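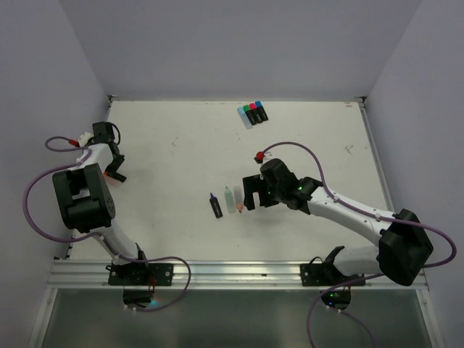 How do you all sort a big mixed pile of markers?

Posted by Ruby-Lee Bright

I've inherited a giant box of markers from my aunt and I am so excited about it! Black barrels, clear barrels, see-through green ones, all kinds of caps, and a fair number with no cap at all. I've cleared a white table and started laying them out in little rows, caps toward the wall, and already it's much nicer than digging around in the box.

My trouble is that I can't settle on a system. If I go by cap color, the blues end up together but half of them are different types of pen. If I go by type, my greens are scattered everywhere. And do you store them flat or standing up? I have a Cimholm drawer unit with shallow trays and a couple of big mugs. I mostly do lettering and birthday cards, nothing fancy. Would love to hear what works for you!

Funmilayo Okeke

Oh, what a lovely thing to be given! I've sorted more than 100 of these for our craft room in Akande, so here is how I go about it.

First, put a cap on anything bare before you do any sorting at all. An uncapped tip keeps drying the whole time you're admiring your rows (ask me how I know). Loose caps go in a saucer and you try them on as you go. A cap that clicks is fine, a cap that just sits there is no good.

Then scribble with every single one on scrap paper and write down the color next to the scribble. Caps lie! I have a pink cap that belongs to something much closer to brick red, and I love that pen, but I'd never find it by the cap.

After that I'd go by type first and color second. Water-based ones in one tray, alcohol ones in another, paint markers in a third. Inside each tray run them light to dark, all pointing the same way. You'll be amazed how fast you can grab the right one once they all face the same direction, and a gap shows up right away when one is missing.

Store them flat, especially any with a tip at both ends. Standing up, the ink slowly heads for the bottom end and the top one goes scratchy. Your shallow trays sound perfect. I line mine with a strip of that bumpy shelf liner so they don't roll every time the drawer opens.

Keep the scribble sheet! Mine is taped inside the cupboard door and I add to it whenever something new comes in.

flerumau_crafts

just do rainbow order, it looks great and you'll use them more. mine are in mugs and theyre fine

Ruby-Lee Bright

Thank you both! Did the scribble sheet last night and found 2 greens I'd have sworn were the same until I saw them side by side. Trays for the good ones, and I think the kids' markers can have the mugs in rainbow order. Off to find shelf liner!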